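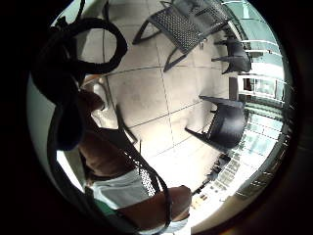
Purner Hospitality Course, Unit 9: Terrace and Cloth Care

This unit covers the outdoor seating area and the folding of guest cloths. Read it before the practical, which starts at 2 in the afternoon.

Tile floors. Sweep toward the drain first, then mop with clean water. Pale tile shows scuffs, so go over the spots under chair legs a second time with a soft pad. Mesh chairs are brushed dry. Lift them to move them.

Sleeves go above the elbow for mopping and stay down for folding if they are clean.
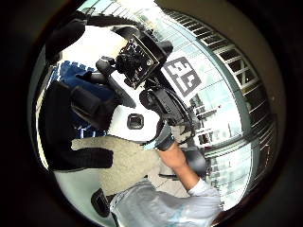
Does the mop water need soap every time? Bundia asked this last term, and the answer is no. Use soap once a week and after spills.

Striped cloths. Stripes make folding easier to check. Hold the piece up by two corners and let it hang. Find the hem, then bring the corners together so the stripes lie along each other. A fold that crosses the stripes at a slant has to be opened and done again.

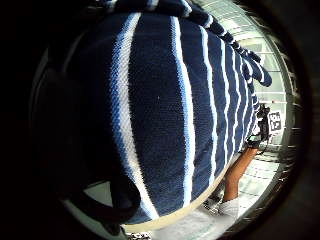
Vlad wrote that thick cloths never stay flat after the second fold. Press the air out from the center before making the third.

Work on a table whenever there is one. Spread the piece out, pull the sides away from each other, and smooth the middle last.

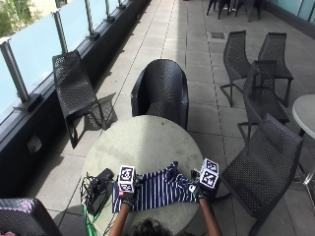 Storage

Folded pieces go on shelf 22, hem side in. The Grustunholm sheet on page 112 lists the fold sizes.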